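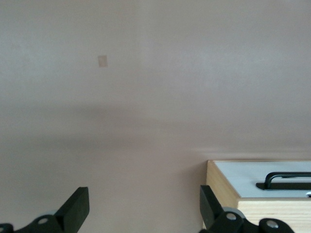

Brunder Wall Matte, interior, one-coat-over-primer type. Water based, low odor, dries flat. Sold by the can or the pail, tinted while you wait or ship to door. Most people land on this page looking for something that hides a so-so wall, so start there: dead flat finish, no sheen, doesn't bounce light back at you from every roller mark. Pale pinkish beige like the wall up top is the family we tint most, asked for under about 14 different names. Note how the color goes grayer and lighter up high and then darker in a soft band across the middle. Same kind of shift you'll get in your own room, so look at your sample at more than one height and more than one time of day before you order a pail of it.

In stock: all bases. Deep base back in February.

SIZES
Quart
Gallon
Pail (freight only, see shipping)
Sample pot, brush not included

WHAT IT'S FOR
Bedrooms, halls, living rooms, home offices. Ceilings OK. Drywall, plaster, lining paper, old paint that's sound and been cleaned. Not for showers. Not for floors, please stop asking about floors. Kitchens yes, but keep it away from the stove side, or go up to the Brunder Wall Satin there and match the tint. We can do both from one formula.

COVERAGE AND DRYING
Depends on the wall, always. Bare plaster drinks it. A gallon should do a small bedroom, two coats, over primer. Order one can more than you think if your walls are rough, we take back unopened untinted cans (not tinted ones, see returns).
Touch dry in a couple hours in a warm room. Recoat after 4. Leave it overnight if it's damp out. Full cure is closer to three weeks and until then don't scrub it, don't lean furniture on it, no tape.

THINNING
Don't, by roller or brush. For spray use a splash of clean water, stir, strain it. Test on card first.

TINTING
Bring a chip, a scrap, a cushion, whatever. Piece should be bigger than a quarter or the reader struggles. Kenza Ouazzani runs the tint bench mornings and is very good by eye as well, if the machine gets it muddy she'll nudge it. Afternoons it's whoever is on, machine match only.
Pale warm colors are the touchy ones. Beige with a bit of pink in it will look plain beige under a cool bulb and quite rosy under a warm one. Take a sample pot home. Paint two coats on card, not on the wall, and move the card around the room.
Got an old formula from us? The number is on the lid sticker. We keep formulas back to number 3000, anything before that was on paper and we may or may not have it.

TOUCH UPS
Most common call we get. You dab a scuff with the leftover can and now there's a lighter spot. A few reasons. The wall has aged and the can hasn't. Or you brushed over a rolled surface. Or filler underneath wasn't primed so it soaked up differently.
What works: stir the old can properly, a full couple minutes and scrape the bottom. Use a mini roller with the same nap as the first time. Feather it out dry at the edges. Prime any filler first, even a tiny bit of it. If it still shows once dry, paint corner to corner, that one wall only. Matte is more forgiving than satin here but it's not magic.

ROLLERS AND TOOLS THAT GO WITH IT
Grovetti 9 inch sleeve, medium nap. Best all round. Sheds a little on first use, wash it or pat it down with tape.
Grovetti mini, same nap, for touch ups and behind radiators
Niazi angled sash brush, 2 inch. Holds its edge. Wash in lukewarm water, not hot
Irik tray with liner pack. Liners fit the Irik tray only, they're a hair too wide for others

PRIMER
Brunder Grip White on anything glossy or patched. On bare new plaster use a mist coat first. Stains, smoke, marker pen, water rings: need the stain block, ordinary primer wont hold them.

FROM CUSTOMERS
"Third room in this. Goes on thick, hardly drips. Lid is a pain to get off." Rhona Moncrieff
"Color spot on to my sample card. Scuffs easier than the satin in our hallway so I've redone the lower half." Kohei Fukuda
"Took three coats over dark green. Should have primed like it says." Samah El-Sayed

SHIPPING
Cans ship ground only, no air, no exceptions. Orders in by 1 pm go out same day if untinted, next day if tinted. Pails go freight and the driver will call you first. Freeze risk in winter: we hold shipments to cold areas when it's bad, you'll get an email. If a can arrives dented but sealed it's fine to use. If it leaked, take a photo and send it over before you clean up, we'll replace.

RETURNS
Untinted, unopened, 13 days. Tinted cans no. Sample pots no. Tools if clean and still in the sleeve.

STORAGE
Lid on tight, somewhere that doesn't freeze. Write the room and the date on the lid. Opened cans keep a good while but if it smells sour or has gone stringy, toss it (dried out first, check your local rules).

Item code 1825. Same code for all sizes, pick size at checkout. Trade accounts ask for Danica Kos, she does the price breaks on four pails and up, and she can hold a batch for you if the job is running in stages so your cans all come from the same mix. Mixed batches? Box them together in a big bucket befor you start the wall.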